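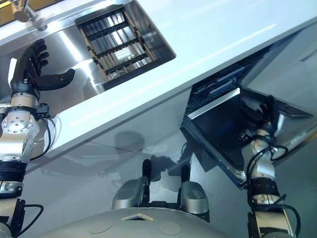 Fig. 1. Inset steel sink with a dark rack in the basin.

Food Premises Hygiene, Handout 4: Washing Up and Surfaces

Read this before the Thursday session. Bring your copy of the Galtmont site plan.

Cleaning and disinfecting are two separate jobs. Cleaning takes off grease and food. Disinfecting lowers the number of germs to a safe level. A disinfectant put on a greasy surface will not work well, so the order matters.

Hand washing up, in order:
Scrape and rinse.
Wash in hot water with detergent. Change the water when it looks dirty or the suds have gone.
Rinse in clean hot water.
Disinfect if the item needs it.
Leave to drain and air dry.

Air drying is preferred to tea towels. A damp towel used on item after item passes germs along the whole stack – this was the main fault found in the Lestton canteen case, which we will go through in class.

Racks and grids need washing too. Lift them out at the end of each shift and clean both sides, then clean the basin underneath. Food scraps collect where the bars cross. 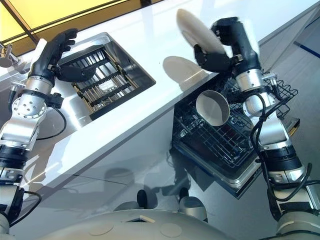

Fig. 2. White plate held upright above the worktop, next to the sink.

Plates should be handled by the rim or the underside. Throw away any that are chipped or cracked.

Worktops: smooth, hard and easy to wipe. Check the join between sink and worktop for gaps in the sealant. Follow the contact time on the disinfectant label. Wiping it off early is the most common mistake in student logs.

Hand washing takes place at a separate basin, never in the sink used for food or dishes.

For next time: read the Fatby case, page 225, and answer the 2 questions at the end. Written work on Unit 23 is due in February.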